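February, bench notes, adhesive seal aging

Continuing from the last entry. The question is still whether the Hidier heat-seal film loses peel strength from humidity or from the sealing temperature being set too low at the start. Earlier pouches were sealed on the old jaw, so those numbers are not comparable and I have stopped plotting them.

**Setup**

- Film: Hidier, roll 4, outer wrap removed 08:30
- Sealer: Irkholm bar sealer, jaw cleaned with isopropanol, new PTFE strip
- Chamber: Sugden cabinet, 50 °C, 62 % RH
- Peel tester: Unia, T-peel, unsupported tail

The Sugden display reads high. Checked against the salt reference before loading and corrected the setpoint. The 62 % figure is the corrected value. Anyone reading the chamber log directly will see a different number, and the log is the one that is wrong.

**Procedure changes**

Strips are now cut after aging. Cutting first left two open edges per strip, and moisture got in from the sides as well as through the film. Whole pouches cost more material but match how the product is stored.

Pouches rest on the bench for an hour before peeling. Warm film stretches in the tail and the trace becomes hard to read. The first batch was pulled straight from the cabinet and is marked W in the sheet. Leave the W rows out of any average.

**Observations**

Unaged controls peeled cleanly at the interface with a flat plateau. Aged strips show a sharp first peak, then a drop to a lower plateau with small saw teeth. Failure mode changes partway along the strip, from interface peel to delamination within the laminate. The delaminated portion should not be reported as seal strength.

Cabinet counter read 783 h at removal. The door was opened twice for desiccant checks; both are in the log. 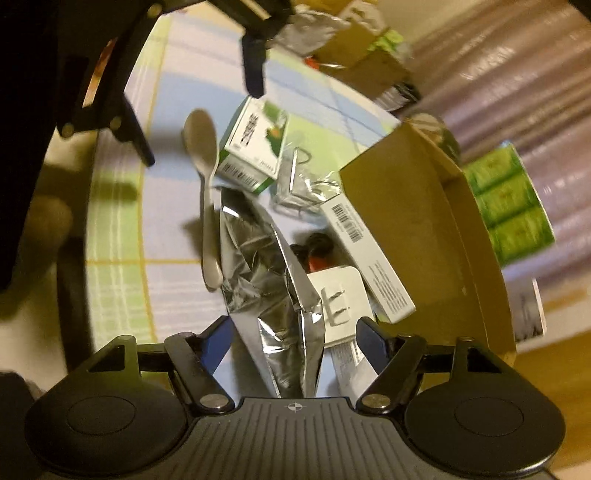
The saw teeth may come from the clamp. The lower Unia clamp has a worn face and the tail creeps under load. Shimmed it with emery paper for the last few strips and the teeth got smaller but did not go away. Need a replacement face before deciding whether the remainder is real.

**To do**

1. Repeat controls with the shimmed clamp.
2. Seal a set at the higher jaw temperature, same dwell, same roll.
3. Age a dry set at 50 °C. Without it, heat and humidity cannot be separated.
4. Order clamp face and PTFE strip.
5. Move the raw traces off the tester; its disk is nearly full.

Cabinet left running empty at setpoint overnight, 17:40.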